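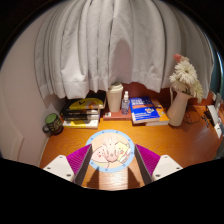 3. Data Collection

Aug 6, 2025 | Marta Stetsiuk and Nuria Vidal
8 min read

3.1 Setting and equipment

The demonstrations used in this study were recorded by students in the project half of the manipulation course at Skirkholm. Students worked in pairs. One student, the operator, held the gripper and carried out the task. The other, the recorder, started and stopped each recording, read out the task line, and kept the log. The pair changed roles after every 10 demonstrations.

The gripper is the Ruravico hand-held tool in its second version. It has two fingers with ribbed magenta pads mounted on white plates, and the operator opens and closes them by hand. A camera fixed to the tool looks out over the fingers. The pads are soft and bend around the object when the fingers close, so the width between the plates does not give the width of the object directly. This matters for the labeling step in Section 3.4. The first version had flat rubber pads and was dropped in June, after too many slips on smooth plastic.

Recordings were made on an ordinary desk in a furnished room and not on the cleared table in the teaching lab. The lab table had been used for the pilot, and policies trained on the pilot data did poorly once anything was placed at the back of the table. The desk has a curved wooden top and stands against a curtain. Books, a vase of flowers, a mug, and loose cables stay on it during recording. We refer to these as standing items. They are not part of any task, and the task sheet tells operators not to grasp them. They were not fixed in place, and small shifts between recordings were accepted.

3.2 Tasks

Each pair was assigned 2 task families from a list of 6. The families differ mainly in what the fingers have to do at the moment of contact. The present section deals with the three families that involve flat, soft, or smooth objects, which produced most of the disagreements between student labels. The remaining families (stacking, pouring, and drawer opening) are described in Section 3.5.

The flat-object family uses a thin mat with a light-blue border and printed cartoon characters. The operator lowers the tool until a finger is on each side of the mat and closes slowly. The task line reads "pick up the mat," and a demonstration counts as complete when the whole mat has left the desk. Two ways of doing this were seen in the recordings. Some operators pressed both pads down and dragged the material inward until it buckled. Others slid one finger toward the edge of the mat and used the second to hold it from above. The task sheet allows either method, and the log records which was used.

The soft-object family uses a pink cloth. The recorder drops it on the desk from a low height between demonstrations, and it is not smoothed out. The start shape of the cloth is therefore different each time, and we made no attempt to sort the start shapes into classes. Operators were told to approach from above and to close on a ridge of the cloth where one could be found. When no ridge was in reach, a second approach within the same recording was allowed. 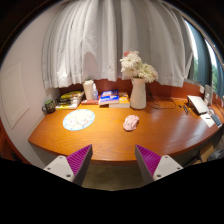
Approach height was left to the operator in the pilot, and the spread was large. For the main collection we set a start pose instead. The tool is held over the front of the desk, with both fingers in view and open, and it is kept still until the recorder says "go." The still period gives the tracking software a clean stretch for setting its scale. It also gives the labelers an easy marker for the beginning of the demonstration. Recordings without a still period were kept but marked in the log, and they are left out of the timing results in Section 5.

The window at one end of the desk caused more trouble than expected. The finish on the desk is glossy and returns a bright patch to the camera, and the position of the patch in the image depends on where the tool is held. Exposure was fixed at the start of each session to stop the brightness from drifting during a reach. A fixed exposure that suits the middle of the desk leaves the window end too bright, and several pairs had to reset it partway through a session. We asked them to log the reset and carry on. A blackout cloth over the window was discussed and rejected, as the trained policy is meant to run in the same room in normal daylight.

3.3 Smooth rigid objects

The third family uses a white computer mouse. The object is rigid, its shell is smooth and curved, and its sides give the pads a surface that is not parallel to the finger motion. It was chosen by the students after a trial with several desk objects. The mouse was the only candidate for which operators in the same pair disagreed about the best grasp direction, and we wanted at least one such object in the set.

The task sheet fixes the grasp type but not the direction. Operators must close on the left and right flanks and may not grasp the mouse from front to back. The lift is followed by a hold, during which the tool is kept above the desk with the mouse in the pads. The hold is recorded at whatever height the operator finds comfortable. Figure 1 gives a view from the tool camera with the mouse between the pads, its front end pointing away from the operator.

Figure 1. Flank grasp on the computer mouse, tool camera. Standing items remain on the desk behind the object.

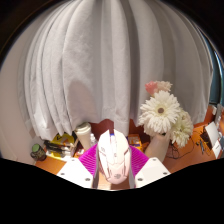 A hold was scored as stable when the object did not turn between the pads over the length of the hold. Scoring was done afterward from the recording by a student from a different pair. The scorer steps through the hold and compares the angle of the object with the line between the two plates. Small turns are hard to judge by eye on an object with few surface marks. For the mouse, scorers used the line between the two buttons as a guide. For the mat and the cloth no angle was scored, and the hold was marked only as kept or dropped.

Failed grasps were kept in the data. The course version of the task sheet, which we inherited from an earlier assignment, told students to delete them. We removed that line before the main collection, but two pairs had already printed the older sheet, and their first session contains no failures. Those sessions are marked in the release and should not be used to estimate success rates.

3.4 Labeling

Recordings were labeled in Pradden, a small browser tool written for the course. The labeler marks four events: end of the still period, first contact, lift, and end of hold. Contact is the least reliable of these. With soft pads, the outer ribs can touch the object well before the grasp carries any load, and from the camera position the near side of the pad may hide the point of touch. The labeling guide defines first contact as the first moment at which the pad visibly bends or the object visibly moves. Under this rule, light touches that do neither are not counted.

Every recording was labeled by two students working apart. Where their contact marks differed by more than 10 frames, a third student set the mark without seeing the other two. Most of these cases came from the cloth. Labelers who had operated the tool on the cloth task tended to place contact earlier than those who had not, and we did not correct for this.

Finger width was read from printed marks on the first version of the tool. The second version has none, so width is estimated from the position of the plates in the image. The estimate was checked against a set of gauge blocks borrowed from the Shimada workshop, using 8 openings between fully closed and fully open. The error grows toward the open end, where the plates move out to the sides of the wide-angle view. Since no task in the three families closes on an object near full opening, the estimate was used without a further correction. The stacking family does use wide openings, and a separate correction for it is given with the family description.

Logs were typed into a shared sheet at the end of each session. Missing entries were filled in by the recorder within the same course week or left blank. We did not reconstruct blank entries later from the recordings, with one exception: the approach method in the mat task, which can be read from the video without doubt and was added by the second author for all sessions.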